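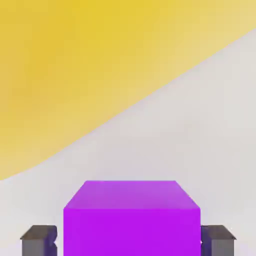

A simulated view in Tendine: a purple box between two gray blocks, against a pale backdrop.

Reading time: 2 min
Print | E-mail

Naltwood, 15/10/2019 – The software company Semaan has opened sales of Tendine, a simulation package for teams that want to test handling tasks before they buy a robot. Customers can build simple objects, change the colors and the background, and run the same task many times with small changes.

The package was tried for 12 weeks by Fevine, a packing firm with two sites near Naltwood. Angeliki Galanis, who leads planning at the firm, said that her team prepared up to 30 versions of one task in a morning. "Before, we moved real boxes on a real table, and it took us many days," she said.

Deepak Kandpal, product manager at Semaan, said the plain look of the rendered views was a choice. "Our customers asked first for speed. Nice surfaces can come later – we are working on them," he said.

Fevine also had some complaints. The manual is short, and the import of the firm's own box models failed several times in the first weeks. Semaan says this was corrected in the version now on sale.

Tendine is offered as a yearly license at 70 dollars per user each month, with training paid separately. A trial version is open to schools. Kobina Abubakari, who is responsible for training at Semaan, will hold the first online course before the end of October.

Print | E-mail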